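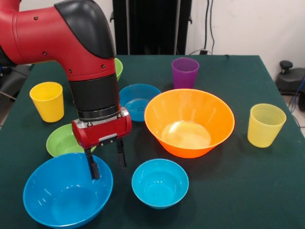 Vajilla de colores y turnos más largos de conversación: un brazo robótico entra en la cocina central de Horora

Por la redacción. Febrero

A las 6 de la mañana, en la cocina central de Horora, ya huele a pan y a detergente. De aquí salen los desayunos y las comidas de varias escuelas infantiles de la zona, y aquí vuelve después toda la vajilla: cuencos y vasos de plástico, azules, naranjas, verdes, amarillos, morados, que hay que separar, apilar y dejar listos para la jornada siguiente. Son 340 juegos al día. Hasta el otoño pasado, cada pieza se clasificaba a mano.

Ahora hay un rincón de la sala de vajilla donde se ensaya otra manera de hacerlo. La empresa Heken ha instalado un brazo rojo y negro con una pinza de dos dedos, y sobre una mesa cubierta con un paño verde oscuro se le van presentando las piezas tal como llegan en la vida real, revueltas, con un cuenco delante de otro y los vasos por donde caigan. ¡Y es un espectáculo! Quien pasa con el carro frena un momento a mirar, incluso la gente que al principio no quería ni oír hablar del asunto.

Coger un cuenco parece lo más fácil del mundo hasta que uno intenta explicárselo a una máquina. Los dedos tienen que bajar por el borde, uno por dentro y otro por fuera, y apretar lo justo. Los vasos translúcidos tienen su propia dificultad, porque la luz los atraviesa y el sistema de visión, desarrollado por Savchuk, duda dónde termina la pared y dónde empieza el fondo. Con los brillos pasa algo parecido: un reflejo en el interior de un cuenco puede confundirse con una mancha o con otra pieza metida dentro.

Ahí es donde el equipo de cocina ha resultado imprescindible. Las trabajadoras conocen la vajilla de memoria, saben qué cuencos se quedan pegados al apilarlos y cuáles ruedan si se sueltan antes de tiempo. Durante las primeras semanas dedicaron 60 minutos de cada turno a preparar mesas de prueba y a corregir al brazo. Hoy, cinco de ellas saben pararlo, recolocarlo y volver a ponerlo en marcha sin llamar al servicio técnico. Ese tiempo cuenta como formación y figura así en la nómina, una condición que la plantilla puso sobre la mesa desde el primer día.

¿Y qué cambia en la práctica? Por lo pronto, las muñecas. Clasificar vajilla es un gesto pequeño repetido miles de veces, y las bajas por tendinitis eran un viejo tema de conversación en el vestuario. El acuerdo firmado prevé que nadie pierda su puesto durante la implantación y que las horas liberadas vayan al emplatado y a las dietas especiales, donde siempre faltan manos. Hay quien está encantada con el cambio y hay quien echa de menos la mesa de clasificar, que era también el sitio de la charla (la radio, eso sí, se ha quedado).

Quedan cosas por resolver. El ritmo sigue por debajo del de una persona con experiencia, y las pilas altas todavía se hacen a mano. En primavera se probará una pinza de Tundberg con puntas más blandas, y la plantilla ha pedido que las pruebas empiecen por los cuencos grandes, los que más pesan al final del turno.

Artículos relacionados
Un almacén que aprendió a escuchar a sus mozos
Tendinitis en cocina: lo que cuentan las plantillas
Comedores escolares: el viaje de ida y vuelta de un cuenco
Aprender a programar a los cincuenta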